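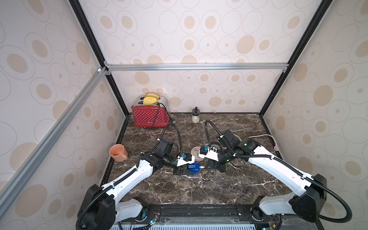
## 2. Planning your cell and your budget

You've decided to put a two-arm cell on a bench, and that's a great place to be! This section gets you from "we want one" to a purchase request that will hold up. Set aside an afternoon for it, and have a tape measure and last year's equipment spending in front of you before you start.

If you already own the arms, skip to step 4.

### 2.1 Work out what you're buying

1. **Write down the jobs first.** List five tasks you want the cell to handle in its first three months. Be fussy about it. "Kitchen stuff" won't help you choose a gripper, but "put a plug into a socket tower" will, and so will "move a mug by its handle."

2. **Mark each task as one-arm or two-arm.** If four out of five only need one arm, price a single-arm cell too. You can add the second arm later, provided you order the full-width base now.

3. **Choose your grippers.** Parallel-jaw grippers cover a surprising amount of household work, and they're where we'd start every time. Order one spare set of fingers per arm.

 > **Note:** Wrist cameras are quoted separately by most dealers, and so are their cables. Check that both appear on the quote before you compare totals.

4. **Measure the room.** Allow for the tabletop, the mounting base, and space to open the enclosure and reach in from at least one side. Then measure the door. Oliwia Krajewska's group at Woncombe had to take a base apart in the hallway, and it cost them most of a morning.

### 2.2 Fill in the budget sheet

5. **Copy the table below and put your own quotes in it.** These are the Zatthorpe cell's figures for everything except the arms, in dollars:

| Item | Cost |
|---|---|
| Grippers and spare fingers | 3,868 |
| Mounting base and enclosure frame | 3,096 |
| Cameras, mounts, and cables | 2,611 |
| Wall panels, tabletop, and props | 1,443 |
| **Total before arms** | **11,018** |

6. **Keep props on their own line.** Toasters, mugs, jars, plugs, extra tabletops -- they're cheap one at a time and you'll want plenty of them. Changing the wall covering and the table surface is the fun part of running a cell, so give yourself room to do it often.

7. **Add cable management.** Hoses, clips, and ties belong in the first order. Buy hose long enough for the arm's full reach with a relaxed loop left over.

 > **Caution:** A hose that is too short can pull on its connector when the elbow straightens. Move each arm slowly through its full range by hand, with power off, before you trim anything to length.

8. **Plan your power.** Count the outlets needed for the arms, the controller, and the lights, and list them apart from any outlets used as props.

 > **Caution:** Leave practice plugs, socket towers, and appliances disconnected from house power while the arms are learning or replaying a task. If a task needs a live appliance, get it signed off by your electrical safety contact first.

### 2.3 Get your quotes

9. **Ask two dealers for the same list.** We send ours to Ondard and Kushwaha, word for word, with the task list from step 1 attached. You'll get much better questions back!

10. **Ask for lead times by item.** Arms and bases often ship separately, and you can build the whole enclosure while you wait.

11. **Send the finished sheet to Bronisława Zawadzka by the end of March** if you want it in the next round. Include both quotes, the room measurements, and your five tasks.

Once the order is approved, go on to Section 3, *Assembling the base*.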